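Checking drawer state before a place action: task sequencing for the Punley mobile manipulator
Inès Courtois
Project report, submitted Jun 27, 2024

1. Background

The task planner used in the lab, Skilter, sequences skills such as navigate, grasp, open and place from a list of symbolic facts. Facts are set when a skill reports success. In earlier trials the open skill reported success as soon as the gripper had travelled the commanded distance, even when the knob had slipped out of the fingers. The planner then released the object against a closed drawer front.

The aim of this project was to replace the reported fact with one measured from the head camera, without adding a long pause between skills.

2. Software structure

The system has 2 new nodes. The first, drawer_state, takes the colour and depth images from the head camera and returns open, closed or unknown. The second, fact_guard, sits between the skills and Skilter and holds back any fact that perception has not confirmed. The motion planner (Kollska) was not changed.

drawer_state works in the following order. The cabinet top is fitted as a plane and its front edge is extracted. A search box is placed in front of that edge, down to the floor. If depth points in the box form a second vertical face parallel to the cabinet front, the distance between the two is taken as the opening. Points that belong to the robot's own body are removed first with the self-filter, which uses the current joint positions and a padded copy of the body model.

The answer is unknown if fewer than 400 valid depth points remain after filtering. In this case fact_guard asks for a new head pose and tries again before it reports a failure.

3. Data

The Wallner set recorded in May contains 3000 frames, of which 279 were held back for testing. Frames were labelled by hand. White furniture against a pale wall was included on purpose, as the colour edges there are weak and the first version of the node relied on them too heavily.

4. Test task

The task is to put a strawberry from the table into the drawer of the bedside cabinet. Skilter needs three facts before the grasp is allowed: the drawer is open, the drawer is empty, and the strawberry is on the table. The head camera view below meets all three. The table stands to the right of the cabinet, so the arm path must clear the table edge on the way down to the drawer.

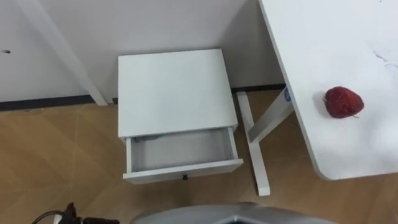
5. Findings and remaining faults

The plane fit was stable on the matte cabinet top. Most wrong answers came from the self-filter. With the original padding, parts of the body were left in the cloud and were sometimes taken for a drawer front. Larger padding removed them but also removed real points when the robot stood close to the cabinet – the node then returned unknown, which is the safer fault of the two.

The empty check is weaker than the open check. It compares the drawer bottom with a fitted plane, so a thin flat object would be missed. A colour test was tried and dropped after it reacted to shadows inside the drawer.

fact_guard also has no notion of time. A confirmed fact stays confirmed until a skill changes it, and a drawer closed by a person during the grasp would not be noticed. The next change to the code should be a second call to drawer_state directly before release, with the head pose stored from the first call.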